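Search the archives
Search

December 21, 2021

Re: [detby-rooms] Tabletops and trays for the Brovovdale room

On the tabletop question, here is what we ended up with.

> We have 49 dollars left in the furnishing line and the old
> table is scratched through in 3 places. Does anyone have
> experience with the dark marble pattern from Kurek? I worry
> that it will look dirty all the time. Also, is it worth buying
> trays, or do people just leave the small containers out on
> the table?

We have had the dark marble pattern since April. Dust shows on the black parts more than it did on our old plain top, and pale crumbs show too. Rings from cups do not show much, at least from a normal distance. One wipe at the end of the day is enough for us. I would not use anything gritty on it.

If your table is only scratched on the top, check whether you can turn the top over before you spend the money. Ours had the same screw holes on both sides and we got another year out of it.

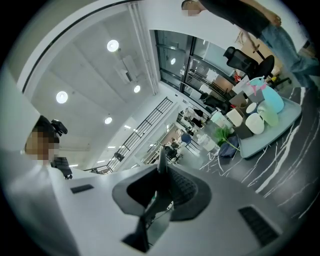 As for trays, yes, buy them. We keep the small containers together in a pale blue-gray one with rounded corners and a raised rim. When the table is needed for something else, the whole tray gets lifted off in one go and goes on the shelf. Before that we were moving containers one at a time and lids kept going missing.

Two things to watch for. Measure your shelf first, as our first tray from Flamo was too long and had to go back. And pack it with the tall containers in the middle, or it tips when you carry it.

Chairs were in your earlier message too. The black mesh-back ones with a separate headrest have held up fine. The wheels pick up hair and thread and need clearing out now and then. We paid 70 dollars each, secondhand, and I would do that again before buying new.

I still have the Kurek sample piece if you want to look at the pattern in your own light. It can go in the next box to Brovovdale. Let me know before it gets sealed.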